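Kornél Pálfi keeps his sitting-down equipment in the garage, and there is a lot of it. When I came up the drive he was moving a stack of white plastic from one side of a parked car to the other so that I would have somewhere to put my bag. I put it on the floor in the end.

He has been mending cheap molded furniture in Zidalden since he retired from the school bus depot. People leave it at the end of his drive with a note, or without one. He charges whatever the parts cost and a bit for coffee.

"My wife says I collect trash," he told me. "I say trash is when you stop being able to sit on it."

I had expected tools. There is a rubber mallet, a bucket, some dish soap and an old bottle brush, and that is the workshop. He talks about these four things the way other men his age talk about a boat.

His subject, once you get him going, is legs. The white plastic kind with four tubes that plug into the underside is what he sees most, and he has opinions on every inch of it. He thinks people put the things together badly because they do it standing up, in the yard, with guests coming.

"They hold it in the air!" he said. "One hand under the seat, one hand pushing the leg, and the whole business going around like a steering wheel. Turn it over. Put it on a table. Put a cloth down first if you care about the top. Then gravity is on your side for once."

The cloth is a point of some feeling. He has used towels, a shower curtain and a bedspread that he was later asked to account for. A towel bunches, he says, and a bare tabletop will scratch anything glossy the moment you lean on it. He likes a dark cloth under white plastic, so you can see the grit you forgot to wipe off.

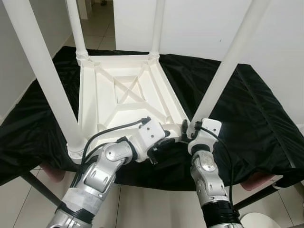
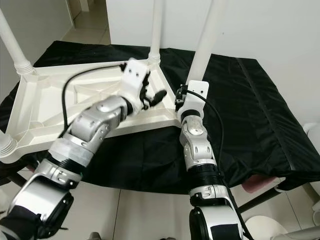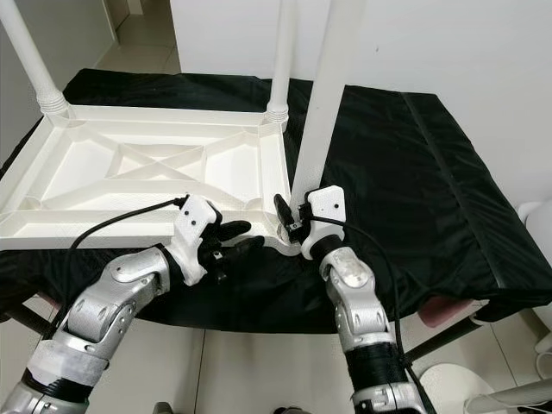 Upside down, with the ribs showing

"Nobody looks underneath," Pálfi went on. "It's the only interesting part. The top is flat. A child could draw the top. Underneath, somebody had to think."

What they had to think about is how to make a thin sheet of plastic hold up an uncle. The ribs do that work. An X across the middle carries the load out toward the corners, and the corners pass it down to the legs. When a seat starts to sag, he turns it over and runs a thumbnail along each rib until it catches on a crack. If the crack is in the rim he will usually have a go at it. If it runs through the center of the X, he gives the thing a decent retirement as a plant stand.

I asked whether glue works. He looked at me as if I had asked whether prayer works, and said it depended what you were expecting.

The sockets are where most of the trouble starts. Sand gets into them, and pine needles, and once a wedding ring, which went back to its owner in Skeditz in an envelope. He brushes every socket with soapy water and lets it dry overnight before a leg goes anywhere near it. A collar with ridges on it should go in square. If it goes in at a slant it will feel tight, and people take tight for finished.

"Then they sit down and it walks out from under them. And who do they blame? The chair."

He showed me how he checks. All four legs in, still upside down, he crouches until his eyes are level with the ends and looks across them, one pair and then the other. It took him some time to get down there and rather longer to get back. If one leg stands higher than its neighbors, it hasn't gone all the way home, and he gives it a knock with the mallet through a folded rag.

Raghda Nassar lives across the street and has been bringing him her patio furniture for as long as he has been doing this. She came over while we were talking, carrying a stool with three legs and holding the fourth under her arm like a baguette.

"He did this one in January," she said. "It was perfect."

"It was perfect until your nephew stood on it," Pálfi said.

"He was changing a bulb."

"He was dancing. I have a window."

She let that go. Nassar's own method, before she gave up and started crossing the street, was to wind tape around the leg until it stopped wobbling. Pálfi peeled the latest layer off in one long ribbon while she looked at the ceiling. He is fairly gentle about tape. Wire makes him angry, and he keeps a coffee can of the wire he has removed from other people's sockets, apparently so that he can rattle it at visitors.

There was one house, over in Pravlow, where he was asked to look at a full garden set and found that the owner had swapped the legs between two tables of different makes. They nearly fit. "Nearly is the worst," he said. "If it doesn't fit at all, you stop." He spent an afternoon sorting them into pairs on the lawn and now writes a letter inside each socket in pencil, with the same letter on the leg. He does this for everybody, whether they ask or not. Nassar's stool turned out to be a C.

I wondered why he bothered, given what a new one costs. He thought about it while drying the socket with a corner of his shirt.

"My father fixed clocks," he said. "Very respectable. You know how many people sit on a clock?"

Nassar asked if the stool would be ready by the weekend, as her nephew was coming. Pálfi said it would be ready when it was dry, and that the nephew could stand on the floor.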